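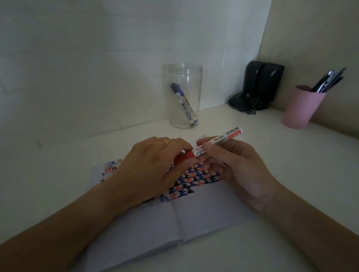
Lorraine Goodwin fills notebooks. Has done since the winter her hours got cut at Floser, where she was on the packing line, and she hasn't stopped. One small shape, over and over, black, blue, orange-red, until the page is full or she's had enough.

I caught her between a dentist appointment and a bus. An hour, tea, no biscuits (my fault).

First question, the obvious one. What is the shape?

"People say letters. My nephew Brodie says stairs. I don't mind what it is, it's a thing that fits next to itself."

It started on graph paper, she says, in biro, on the backs of order forms. Biro was too thin and took all night. Then Clem Grimshaw from the Praltden art group gave her a bag of whiteboard markers left over from a school clear-out and that was that.

Whiteboard markers, on paper. I did ask.

"They're wrong for it. Course they are. They sit on the top and they smear, you put your wrist down and it's on the next page. But the colour is so flat. I tried the proper ones and they went through to the other side."

She does one colour at a time as far as she can, black first. Cap on between rows, every row, she is strict about the caps. A marker costs her 60p at the market in Rirbridge and she gets cross if one dries out early.

Does she plan it?

"No. First row is the plan. If the first row's wonky you're stuck with it, you just carry on wonky."

And mistakes? She shrugged at that. There are plenty she says, mostly colours in the wrong order when the radio is on. She leaves them in. One notebook has a whole page where she forgot blue, and Raelene Whitcombe wanted to buy that one and no other. It wasn't for sale.

She always starts at the top and works down. Sometimes half a page is as far as it gets for weeks, and she'll go and start a new book, then come back. 9 notebooks on the go at the moment. I said that sounded like a lot and she said so did her sister. 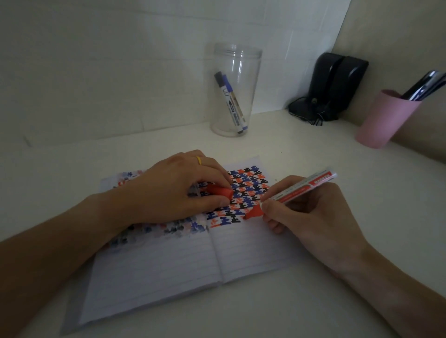

The Wihongi show

The library at Wihongi is putting up some of the pages, opening 2019-11-02, and she is not relaxed about it. Declan Lockyer, who is hanging it, wanted to take the books apart. She said no. So they will lie open on tables, 80 pages on view if you count both sides of each spread, and the smeared ones are going in too.

"Declan asked did I want to redo the smudgy ones. What for? Thats what the page did."

One visitor will get to guess how many shapes are on the biggest sheet. She has already counted, twice, and got 3,132 both times. She told me and then made me promise not to print it before the winner is picked, so this is going up after.

Would she ever change the shape?

A long think, most of the tea gone.

"I did try a round one. Hated it. Theres gaps with round."

Then she had to get her bus.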